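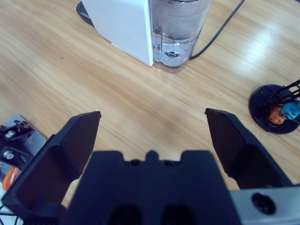 3.2 Survey of shared kitchens and break habits

The survey was sent to 900 employees at two sites of the furniture maker Turnen and at the offices of Navickas, a payroll services company. The Turnen sites are in Flultholm and Govska. All three workplaces have at least one kitchen open to all staff, and none of them sets a fixed time for the morning break. We left out employees who worked from home more than three days a week, as most of the questions on waiting, cleaning and talk between departments did not apply to them.

We received 424 usable responses. Response was highest at Navickas, where the form was sent by the office manager, and lowest at the Govska site, where many production staff share a computer. Paper copies were placed in the Govska locker room in September, and these brought in 50 of the usable responses. The paper and online versions had the same questions in the same order.

Respondents were asked where they took their last three breaks, who they spoke to, and whether the talk touched on work. They were also asked how drinks were made and paid for. We treated the way drinks are made as a background factor, in line with earlier interviews at the same sites, in which staff often described their kitchen by its coffee arrangements before saying anything else about it. Filter coffee is made by the pot and drunk by whoever is there. Capsule machines make one drink at a time, and the person making it usually stands and waits.
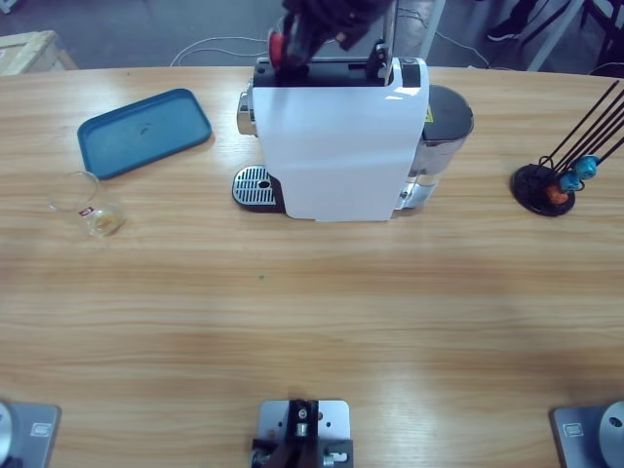
The waiting time is short, but it was mentioned often in the open answers. Several respondents at Navickas said they had met people from other departments only while waiting for a drink. Others said that they went early or late to avoid the wait – one wrote that a line of two people was enough to send her back to her desk. Both kinds of answer came from the same kitchens, and we found no clear link with job type or length of service.

Payment was a separate matter. At the Flultholm site the employer buys coffee for everyone. At Govska, staff on each shift pay into a shared fund, and office staff there have a fund of their own. Respondents who paid into a fund were more likely to name the people they took breaks with, and less likely to report speaking to anyone outside that group. This pattern held for day and evening shifts. It did not hold for tea drinkers, most of whom brought their own tea bags and did not pay in.

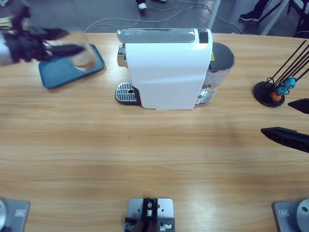
Figure 4. Capsule coffee machine, with a glass cup and a teal tray to its left.

Cleaning drew the longest comments. The form had a single question on the subject, with a small box for further remarks, and 200 respondents used the box. Most remarks concerned cups left in the sink, full drip trays and empty milk cartons put back in the refrigerator. A smaller group objected to notices put up by coworkers, which they found more annoying than the mess. We coded each remark by topic and by whether it named a person, a department or no one. Remarks that named a department nearly always named one other than the writer's own.

Léonie Renaud coded all remarks, and Margaux Picard coded a portion of them separately. Differences were settled by discussion. The most common difference was over remarks such as "the people upstairs," which could be read as a department or as a general complaint. These were finally coded as a department when only one department worked on that floor.

Two limits should be noted. First, respondents reported their own breaks from memory, and the last three breaks may not have been typical, especially at Turnen, where the end of the month is busier. Second, the arrangement of the kitchens differs from site to site. The Flultholm kitchen has seats and a window onto the yard. The Govska kitchen is narrow and opens onto a corridor, and people tend to carry their drinks elsewhere. We did not try to correct for this in the comparisons that follow, but we report the results for each site separately wherever the number of responses allows it.

3.3 Break length and talk about work

Reported break length was grouped into three bands – under five minutes, five to ten minutes, and longer. Talk about work was most often reported in the shortest band. Many of these talks were described as quick questions that would otherwise have been sent by email.

Contact the authors | Copyright and permissions | Back to top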